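New Olby record, first impressions?

tapehiss_mo wrote:
Has everybody had a chance to sit with the new Olby album yet? I've played it every evening this week and I'm completely smitten.

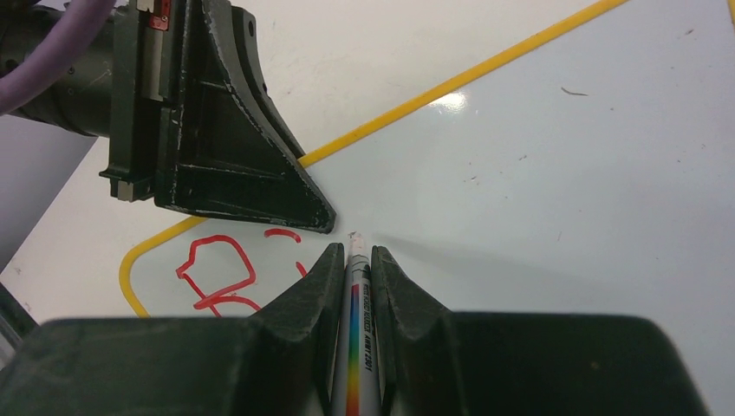
The first half is the same gauzy guitar stuff we all fell for on Prarton, but then side two opens up with those long organ pieces and oh my goodness, I had to go sit on the porch for a while afterward. The vinyl is limited to 800 copies, so don't wait too long!

slowfade77 wrote:
Glad you love it, friend, but I can't get there. Track 6 goes on forever and the vocals are buried so deep I gave up trying to follow the words. Prarton had songs you could hum doing the dishes.

carport_choir wrote:
I hum track 6 all the time, slowfade! Try it on headphones, the harmonies come up a lot. I do agree the drums sound thin (Carrilho mixed the last one, didn't they? I miss that warmth).

slowfade77 wrote:
Tried headphones. Still no. I'll happily give it 3 more listens before the Ustthorpe show in July, though.

tapehiss_mo wrote:
That's all I ask! Is anyone driving up to Ustthorpe from the south? I've got room for two and plenty of snacks.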